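How to budget for a tabletop robot arm without frightening your finance department

Somewhere in every small workshop there is a spreadsheet with one line on it that says "robot" and one number next to it. The number is wrong. It is the price of the arm, taken from the supplier's front page, and the arm will arrive as a handsome paperweight. What follows is how we plan a purchase now, having done it badly first.

Step 1: Write down the job before you look at any prices

One sentence, no brand names. Ours was "pick up plates from a table and put them somewhere else", and it took most of July to agree on. If your sentence contains the word "flexible", start again. Flexible costs extra and comes with a brochure.

Step 2: Get the arm and the gripper quoted separately

Kutico quoted us for a bundle, Teteck for separate items. The bundle looked cheaper until we asked what was in it, which was a gripper that suited boxes. We don't have boxes. Ask each supplier for:

- the arm and its controller
- the gripper, with one spare set of fingers
- cables, mounting plate and emergency stop
- delivery, and whether "delivery" means to your bench or to the kerb

Our spare fingers came to £483. I objected to this figure for longer than I should admit, then we bent a finger.

Step 3: Budget for the table

A robot is only as steady as whatever it's bolted to. We wanted to use an old workbench, and the old workbench wobbled in sympathy with every move. The replacement from Sjöberg cost £2140, fitted, and is the one purchase that has never been mentioned in a meeting since. Pick a top that wipes clean, and accept that it will be scuffed by the end of the first month.

Step 4: Buy your test objects on purpose

Put in a line for things to practise on. We allowed £100 and spent it on crockery and tape. Choose a few that differ in ways likely to annoy a camera, and include at least one that nearly matches your table. A pale plate on a pale top, where there's little but the shading of the rim to go by, is a cheap way to find out whether you also need better lights. Put this question to the supplier before you order, and get the answer in writing.

Step 5: Run a trial with your own objects

Most suppliers will lend or hire a setup if you ask twice. Clear the table of everything except the test pieces, leave plenty of space between them, and start with one pick at a time. Watch how the fingers come down at the rim, as that's where a flat, shallow plate gives trouble. 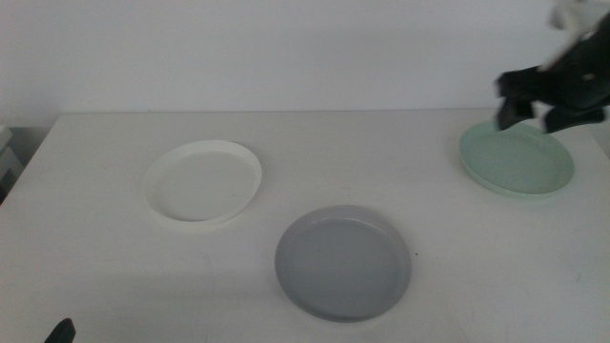

Step 6: Add the dull costs

Training, insurance, a service visit, and the hours of whoever ends up looking after it. Weltemwood's service contract ran to 33 pages, and the call-out charge was near the back. Read from the back.

Step 7: Send it in as one total

Put every line on a single sheet and ask once. Going back later for a table makes you look careless, and going back for fingers is worse. Keep the quotes in the same folder as the sheet, check their expiry dates, and order the table first, as it has the longest lead time.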